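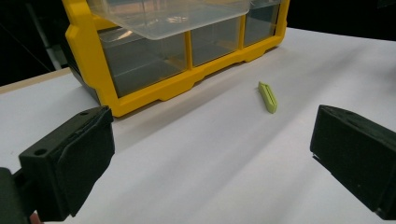 Ticket: Label printer skips every other label after driver update
Opened by: Femi Dauda, Nuttall stockroom
Assigned to: Rin Fukuda
Status: Open
Priority: Normal

Wednesday, April 8, 2026, 8:52 am - Femi Dauda
Since the Sirkano driver update the label printer feeds a blank after each printed label. I print the small parts labels in one batch and half the roll is going in the trash. The update notes say "improved media handling." I'd like to know who it improved for.

9:20 am - Rin Fukuda
Thanks Femi. Please run the gap calibration from the front panel (hold Feed until the light blinks 2 times) and try again. Which labels are loaded?

9:41 am - Femi Dauda
Ran it. Same thing. Labels are the Bratent ones, 4,000 to the case, same case we were on last week when it all worked. Before anyone tells me it's the labels, please note that last part.

10:05 am - Rin Fukuda
Vendor support says it's the labels. They want us to try their own brand.

10:11 am - Femi Dauda
Of course they do.

10:48 am - Rin Fukuda
I don't buy it either, but I had to ask. Looked at the driver remotely. The update put the page size back to the default, which is taller than your label. The printer thinks one label ends partway down the next, so it feeds to the gap after that. I've set the height to 30 mm and saved it as a preset called Ziltden, same as the old one. Restart the print queue and send a short test.

11:30 am - Femi Dauda
Short test came out fine, no blanks. Then I sent a full batch and it was fine until almost the end, when it skipped two in a row. So better, but I wouldn't call it fixed. Also, the text sits a hair lower than it used to. I can live with that if it stays put.

11:52 am - Rin Fukuda
Could be the sensor or could be the tail of the roll. Put a new roll in and run the same batch. I've turned off automatic driver updates on that PC, although the installer has its own updater and I don't trust that checkbox. Check the height after the next reboot.

1:15 pm - Femi Dauda
New roll, same batch, no skips. Rebooted and the height held. I've had printers behave for an afternoon before, so please leave this open until Friday.

1:19 pm - Rin Fukuda
Leaving it open. Vendor case stays open too.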